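Household recipe cards from Jekbridge, transcribed as plain text. 940 cards, one file per card, plus an index.

The cards came out of kitchen drawers and biscuit tins in Jekbridge and Traltville. Most are handwritten. Sunee Nilsuwan typed the Jekbridge half and Apinya Paisan the rest.

## Layout

- `cards/` holds the transcriptions, UTF-8, named by card number
- `index.csv` has card number, title, town, course and transcriber
- `units.csv` lists the old measures and what we took them to mean

## Transcription rules

Spelling is kept as written. Crossings-out are kept between double tildes. Where a word can't be read we put `[?]`, and where a stain covers a whole line we put `[line lost]`. Oven settings stay as the writer gave them, so you will find gas marks, "moderate" and "hot as it goes" in the same folder.

Measures are the main trouble. "A basin" is used for at least 3 different amounts, and "a teacup" depends on the household. We have not converted anything in the cards themselves. If you need millilitres, join on `units.csv` and read the notes column first. 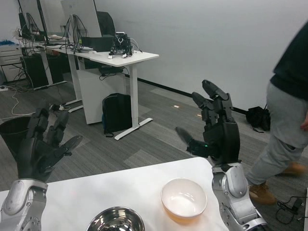 *Two bowls on the white table.*

Cards that call for more than one bowl are tagged `multi_bowl` in the index. The tag was added late, by Daranee Inthanon, and covers puddings and cakes only. Breads still need doing.

## Known problems

- 14 cards have a front and no back. The method stops partway through.
- Card 212 and card 388 are the same parkin in two different hands. Both are kept.
- One plum pudding claims to be copied from a book of 1813. We have not found the book.
- Titles in `index.csv` were tidied by hand and don't always match the card.

## Changes

September: fixed the line endings in `units.csv`, and moved the pickles out of "sauces".

## Contact

Corrections to Aurelio Cárdenas, with the card number in the subject line. He goes through them on Mondays.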